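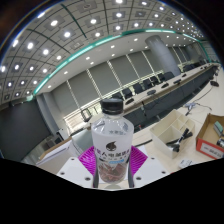

Re: can a machine do ANY chore yet?

fliltwood_dad
ok so my brother in law swears we're 18 months out from a robot that clears the table. I say no way. Picking up a bottle, fine. Picking up a bottle, then knowing it goes in recycling and the tools go back in the organizer, different story. Who's right

torque_wench
You. We've had an arm at the shop since December, does one job, moves parts bin to tray. Move the tray a couple inches and it grabs air.

hyhuang
Depends on the arm and how it was taught. Ribbed fingers on a clear bottle is a pretty good grip, they press in close on the sides. Hard flat jaws just squirt it out. Grip is mostly solved imo

torque_wench
"mostly solved" lol. Clear plastic is the worst thing you can hand a camera. Ours can't see shrink wrap at all

hyhuang
Didn't say seeing. Said grip. If a person is working the gripper by hand the seeing is done for you, and you learn what the fingers can do. Thats the part I'm calling solved
- Ho-yin Huang

Mrs Pell
What about unscrewing the cap? My mother can't do caps anymore. I would pay real money for a thing that does caps. Don't need it to walk around.

fliltwood_dad
caps need two hands tho right? one to hold one to twist

hyhuang
Two, or a clamp on the counter. Ribbed cap helps. Twisting is easy, knowing when to stop squeezing a thin bottle is hard. Water everywhere

oldmillwright
Ran a packing line 20 years. Machine capped 200 bottles a minute back then, never spilled. Every bottle the same, every bottle in the same spot. Put the same bottle on a desk with cables and a box of junk next to it and you're starting from zero. Chore isn't the bottle, it's the desk.

torque_wench
^ this

kettle_on
Disagree a bit. You could just tidy the desk first. We did that for the robot vacuum, picked up all the cords, now it runs every day no problem

oldmillwright
So you did the chore so the machine could do the chore

kettle_on
well. the floor's clean

Mrs Pell
Still asking about caps. Is there anything under 500 dollars?

hyhuang
Not an arm, no. Look for a plain electric jar opener, check it goes down small enough for a bottle cap, lots of them dont. Or a rubber cone grip, couple bucks

Mrs Pell
Will try the rubber one. Thank you.

fliltwood_dad
telling brother in law he owes me lunch

kettle_on
18 months isn't up yet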